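Goton motorhome area to close lower terrace for drainage work

12 shares | 3 comments

The municipal motorhome area at Goton will close its lower terrace in June while contractors replace the surface drains and regrade the access ramp. The upper terrace stays open throughout, with 26 of the site's 47 pitches available.

The ramp currently has a gradient of 7 percent at its steepest point, enough to ground the rear overhang on longer coaches. The new profile brings this down to 5 percent and moves the turning area to the north side of the service building. Vehicles with a long wheelbase should use the Wiromcombe road entrance until the work is finished.

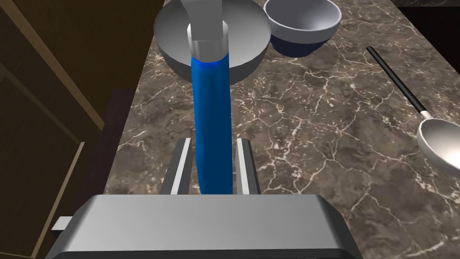
A blue cylinder between two gripper fingers. Computer rendering.

Fresh water and the chemical disposal point remain in service. The gray water drain is on the lower terrace and will be out of use, so the operator, Cunha, is directing customers to the drain at its Bitden site. Electrical hookups on the upper terrace are unchanged. Bookings already made for the lower terrace will be moved to other pitches or refunded in full.

"The surface water has been running toward the hookup posts, and the old channels can't carry it," said site manager Rosário Frade. "We are putting in wider channels and a second outfall."
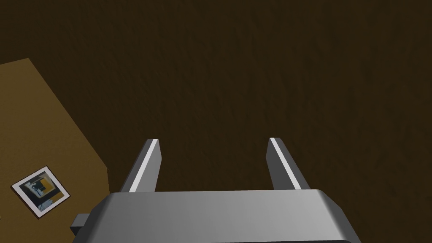
Dark brown and tan surfaces. Computer rendering.

Fernanda Prata, who handles reservations for Cunha, said arrivals after 7 p.m. should phone ahead during the closure, as the barrier code for the Wiromcombe road entrance is different. The nightly rate does not change.

3 comments | Share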